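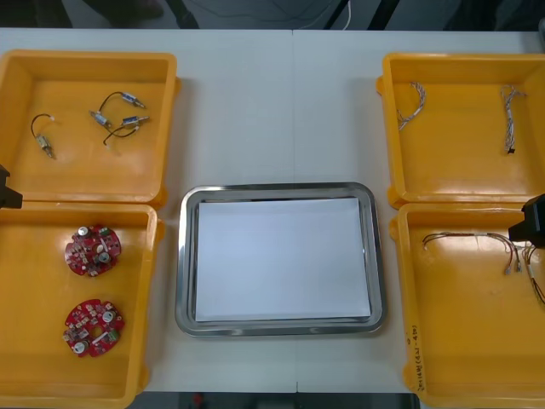 Unit 4: Setting Out Parts for Bench Assembly

Handout for the Tuesday section, Small Electronics Assembly, Costigan Building. Instructor: Leire Olmedo. Read before the lab and bring it with you.

4.1 What this unit covers

Last week was part identification. This week is layout: where parts sit on the bench before you pick up a tool. Next week you will solder, and your layout sheet from this unit will be graded with the soldered board, so keep it.

You will work from bins and a center tray. The bins hold stock, sorted by kind. The tray holds only the parts for the unit you are building. Everything else on the bench goes on the shelf underneath, including phones and coffee.

4.2 Bins

One kind of part per bin. The yellow bins we use are open and shallow, so you can see the whole floor of the bin without tipping it. Do not stack parts to save space. If a bin is getting full, ask for a second one.

Small cylindrical parts with leads go in one bin and round boards go in another, even when there are only a few of each. Four leaded parts in a bin is plenty for a lab session. With thin black wires, more than that and you will spend your time untangling.

Bins on the same side may touch. Leave a strip of bare table between the bins and the tray on both sides. Students tend to push everything together toward the end of the hour, and that is when a part gets dropped into the wrong place.

4.3 The tray

The tray is stainless steel with a raised rim. Line it with one flat sheet of white paper, cut to fit the bottom. A narrow band of metal showing around the edge is fine. Paper that climbs the side is too big and should be trimmed.

The paper does two jobs. Small parts show up well against it, and it keeps the bottoms of boards off the metal. Change the sheet when it has marks on it. Do not write part numbers on it; those go on the layout sheet.

Start every build with the tray empty. Erasto Chege will come by and check this before you are allowed to move the first part.

4.4 Handling leaded parts

Pick up by the body. Do not lift a part by its wire, and do not pull on a wire to free it from another one. Move the bodies apart first and the loops will usually open up on their own.

Some leads end in a small connector tip. Check that the tip is seated before the part goes in the tray. A loose tip is a reject, and rejects go in the envelope taped to the side of the bench – not back in the bin.

Leads that have a strong curl can be left curled for now. We will straighten and trim in Unit 5.

4.5 Handling boards

Hold boards by the edge. The round red boards have notches and tabs around the outside, and the tabs can be bent or snapped if you pinch them. Find a plain stretch of edge with your thumb before you lift.

Lay boards flat, with the component side up. The silver cylindrical capacitors stand up higher than anything near them and take the knocks if a board is turned over. Never put one board on top of another, in the bin or in the tray.

Wear the wrist strap whenever you touch a board. You may take it off to handle the empty tray and the paper.

4.6 Lab procedure

1. Wipe the table and let it dry.
2. Place the tray in the middle and line it.
3. Place two bins on each side.
4. Fill the bins from the stock drawers, one kind to a bin.
5. Draw the layout on your sheet. Label each bin.
6. Call for a check.
7. Move the parts for one unit into the tray, leaded parts first, boards last.
8. Call for a second check, then return everything to stock.

Allow 53 minutes for the full procedure. If you finish early, swap benches with a neighbor and check each other's labels.

4.7 To hand in

One layout sheet per person, drawn in pencil, with your bench number at the top. The stock code for the boards is 1,470 and the code for the leaded parts is 1,531. Use the codes on your labels as well as the names.

Reading for next week: the Hirkside bench manual, chapter 9, on tinning and tip care. Skip the part on hot air.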